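How do doctors practise stitches?

Have you ever had a deep cut, so deep that a plaster was not enough? Then perhaps a doctor closed it with stitches. A stitch is a small loop of thread which holds the two sides of the skin together. The skin does the rest of the work by itself, and it needs some days for this.

But how does a doctor learn to do it? The first stitch of a beginner is usually crooked, too tight or too loose. It is the same when you sew your first button. For this reason beginners do not start on people. They start on a pad.

What is a practice pad?

A practice pad is a piece of soft material that bends and stretches a bit like skin. Many pads are made of silicone, the same kind of stuff as some baking moulds. You can press it with your finger and it comes back. Some pads have several layers, because our skin has layers too. The top one is thin and tough. Under it comes a thicker one, and under that one there is fat, which is soft and slippery and does not hold a thread very well.

In a pad there are cuts. Some are there already when you buy it, and others the student makes. A straight cut is the easiest. A slanting cut is harder, because your hand has to turn a little for every stitch. A cut with a corner is the hardest of all, and my old teacher in Ellow, Mrs Petersen, kept these for the end of the course.

Why not use the fingers?

When you sew a button, you hold the needle with your fingers. Doctors mostly hold it with a tool. The needle is curved like a small moon, and it can be slippery. Also, fingers are thick! They cover the place where you want to look.
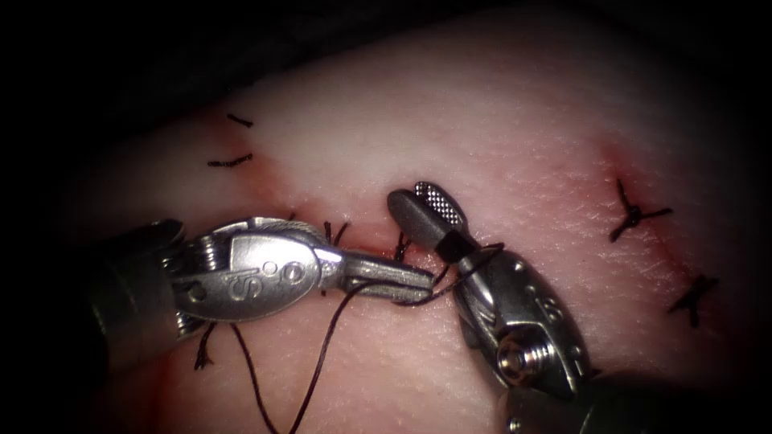
Two robotic instruments with a dark thread, over a practice pad with two cuts already stitched.

Look at the tip of the instrument on the right. It has a pattern of very small diamonds. You can find something similar at home, on the inside of a pair of pliers. A smooth tip would let the thread slide away. A rough tip holds it better.

The closed tip on the left is holding the thread. Passing a thread from one tip to the other sounds easy, but try it with two pairs of tweezers and a piece of wool. Most children in our workshop in Trimley drop it the first time. I dropped it also.

How do you make the knot?

A stitch without a knot comes open again. The usual knot is made like this: the thread goes round one tool, the tool takes the short end, and then you pull both ends apart until the knot lies flat. Then you do it again in the other direction. If you go the same way 2 times, you get a knot that can slip. Grandmothers who sew know this very well.

You must not pull too hard. The two sides of the cut should only touch each other. If the skin makes a little hill, the stitch is too tight.

Try it yourself

You need:
a thick slice of sponge
a piece of wool as long as your arm
a blunt wool needle
two pairs of tweezers with round ends

Ask an adult to make a straight cut in the sponge, but not through to the bottom. Put the wool in the needle. Go in on one side of the cut and come out on the other side, the same distance from the cut. Now put the needle away and try to tie the knot only with the tweezers. Make one stitch in the middle first, then one on the left and one on the right. So the sides stay even.

Ida Wendt from our Tuft group made a row of stitches in a banana skin. It works too, but the banana becomes brown and you cannot keep it.

Words to remember

Incision: a cut made on purpose by a doctor.
Suture: the thread that closes a cut, or the stitch itself.
Forceps: a tool like tweezers, for gripping and holding.

Text: Vira Tkachenko

More for curious children
Why does a scab itch?
How is a plaster made?
What is inside a first-aid box?
The curved needle and the straight needle
Knots for sailors, climbers and tailors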